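Winter hours and the new floor at Flastalwood Hall

Well, the cold has properly settled in, and we hope you're all keeping warm and have found your good slippers!
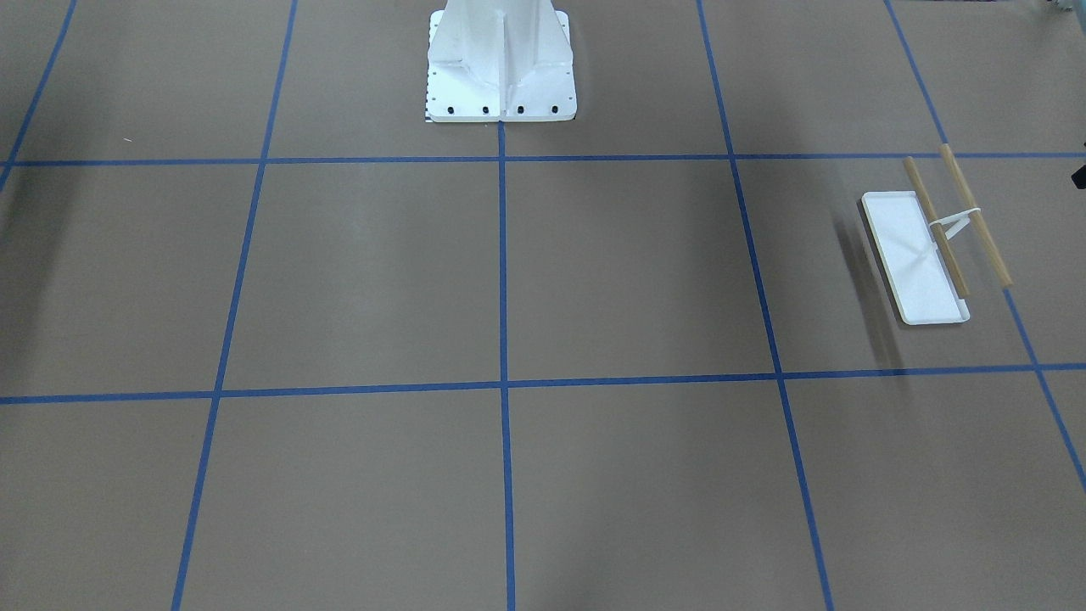
From Fri 7 July the hall will open an hour later in the mornings, which gives the heaters a chance to do their job before the stretch class arrives. The Jerkwood Road gate stays locked until then, so please come in by the side path (mind the wet leaves, they're shocking this year).

The floor appeal has reached $1,000 of the $2,000 we're after, and we're so grateful to everyone who bought a cake or three back in April. The soup lunch is next, with pumpkin and a lentil one, and bread from Rotich Bakery. Tickets are $32 for a family, and you're very welcome to bring a neighbour along.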